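Mamine Sliding Glass Door, White Aluminum, with Cross Bars

Last updated: April

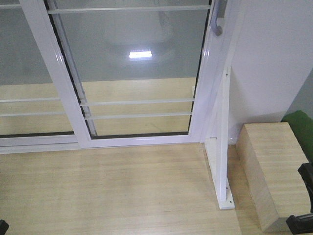
The Mamine is the door we get the most letters about, and we've been making it long enough at Morkley that we have a soft spot for it ourselves. People come to us wanting to split a big room in two, or close off a sunroom in the winter, and they're worried they'll lose all the light they love. A solid door would take it away, and a curtain lets every bit of noise and draft through. So we keep coming back to clear glass in a slim white frame. The glossy finish on the aluminum picks up whatever light is going, and with a pale wood floor on both sides of the glass the planks seem to carry straight on through, so the two rooms still feel like they belong together even when the door is shut.

Each Mamine set is made up of a sliding panel and at least one fixed panel beside it. You can order more fixed panels if you have a wide opening to fill, and plenty of our customers do. The sliding panel can travel left or right, but we do need to know which before we cut anything, so please stand in the room you'll use the most, face the opening, and tell us which way you want the door to go. (We've had a few mix-ups over the years with people describing it from the other side, and it's a long wait for a second frame!)

The cross bars

The slender white bars across the glass are part of the standard design. They give your eye something to land on when the door is closed, which matters with a large clear pane, and they look nice too – a bit of pattern without making the whole thing heavy. On the standard layout there is a pair set close together partway down, and another bar up high. We line up the lower pair from one panel to the next. If you'd like plain glass with no bars at all, ask us about the Trerna, our sister model, which uses the same frame and track and has nothing crossing the pane. For homes with small children or excitable dogs we do lean toward the bars.

Frame and seal

The frame is aluminum with a white gloss coat that goes on at our shop before assembly. It wipes down with a damp cloth and a drop of dish soap. Please stay away from scouring pads and anything gritty, as scratches show up on a gloss finish and we can't buff them out for you once the door is hung. A dark rubber seal runs along the inner edge where the frame meets the glass. It keeps the pane from rattling and it's replaceable, so if yours gets tired after many years, write to us with your order number and we'll cut you a new length.

Sizes

The standard sliding panel is 39 inches wide, and most people find that plenty for carrying a laundry load or a tray of drinks through without turning sideways. We can build a full run up to 187 inches using extra fixed panels. Anything wider than that needs a second track, and we'd want to talk it over with you first. Measure your opening at the top, the middle and the bottom and send us all the numbers, even if they don't match. They almost never do in an older house, and we plan for it.

Price

The basic set, one sliding panel and one fixed panel with cross bars, is $1,534. Each Mabula soft-close kit is $66 extra. The kit slows the panel over the last few inches of travel so it doesn't bang against the jamb, and if you have teenagers I'd say put it in your order now. It can be added later, but you would need to lift the panel off to fit it, and that's a two-person job.

Putting it in

A handy person with a helper can install the Mamine in a day. Start by checking that your floor is level across the whole opening. Set the track, then the fixed panel, then hang the slider last, and leave the protective film on the frame until you've finished any painting nearby. The rollers adjust with a regular screwdriver from the edge of the panel. If the door drifts open on its own, one roller is sitting higher than the other, and a quarter turn usually sorts it out.

Vacuum the track now and then, especially if you have pets. For the glass we use warm water with a splash of white vinegar at our own place – wipe along the underside of the bars first, then do the panes, or you'll end up with drips down glass you've already cleaned.

Color chips for the white are free on request, one per household.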